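Inicio / Análisis / Herramientas de taller / Pinza de mano Seltia en kit

Pinza de mano Seltia en kit: montaje y un mes de uso

Llevo desde octubre con dos pinzas Seltia, compradas en kit y montadas en el taller compartido donde tengo una mesa alquilada. Las quería para grabar demostraciones de tareas sencillas (coger una caja, dejarla en otro sitio, abrir un cajón) y entrenar con ellas un brazo pequeño que estoy construyendo en casa. El brazo es un proyecto aparte y va con retraso. Lo que sigue es solo sobre las pinzas.

El kit llega en una caja con la carcasa, los dedos, las almohadillas de goma, la tornillería y una hoja de instrucciones en inglés. Los motores no existen, la pinza se abre y se cierra con la mano. La cámara se compra aparte. Pagué 300 euros por la pareja en la tienda Kulitport, que tardó en enviarla más de lo que decía la web pero respondió a los correos.

El montaje me llevó una tarde por pinza. La carcasa encaja bien y no hubo que lijar nada. Los tornillos de los dedos son otra historia: vienen muy justos de largo y uno de ellos no agarraba. Lo cambié por uno del cajón del taller. La hoja se salta además el paso de la guía interior, y si se monta después hay que volver a desarmar media pinza. Lo hice mal en la primera y bien en la segunda.
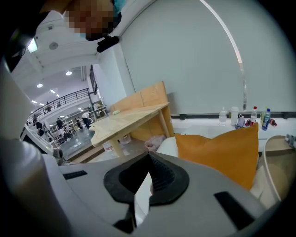 El peso está bien repartido. He hecho sesiones de 55 minutos y lo que se cansa es el antebrazo, nunca la muñeca. Para manos pequeñas el mango resulta grueso, y así me lo dijo una compañera de taller que la probó. No se puede regular.

La goma de las almohadillas agarra bien el cartón y el plástico. Con tela va peor, patina si no se aprieta a fondo. Se ensucia rápido y se limpia con un paño húmedo. A las 500 repeticiones, que es lo que llevo apuntado en la libreta, el desgaste es pequeño y está todo en la punta.

Para el seguimiento de la posición uso cubos con marcadores impresos. Los de la marca Drolska vienen ya montados y cuestan bastante más de lo que valen. Con un poco de cuidado se pueden imprimir en casa, siempre que el papel sea mate. Con papel brillo perdía la detección cada vez que me acercaba a una lámpara. El otro punto es la fijación: el soporte original lleva un solo tornillo y el cubo acaba girando. Una gota de fijador de roscas lo arregla.

Antes tuve unas Lindqvist prestadas un par de semanas. Eran más finas de acabado y el recorrido de los dedos era más suave, pero no se podían abrir para cambiar una pieza. Para un taller casero prefiero las Seltia por eso.

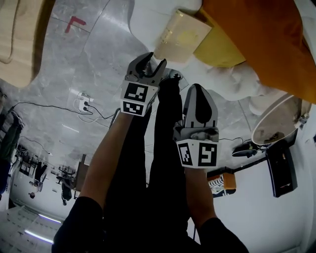

Las dos pinzas con sus cubos de marcadores, sobre el suelo de mármol.

Un consejo práctico: conviene recoger los cables antes de empezar. Trabajando con las dos manos ocupadas se mira poco dónde se pisa, y yo ya he arrancado un conector.

A favor: se desmonta entera, no pesa demasiado, buen agarre en objetos rígidos, recambios sueltos.

En contra: instrucciones incompletas, tornillos cortos, mango grueso sin ajuste, soporte del cubo flojo.

Nota: 4 sobre 5. Le quito uno por las instrucciones y por el soporte. He pedido un juego de almohadillas de repuesto y actualizaré el análisis cuando las haya cambiado.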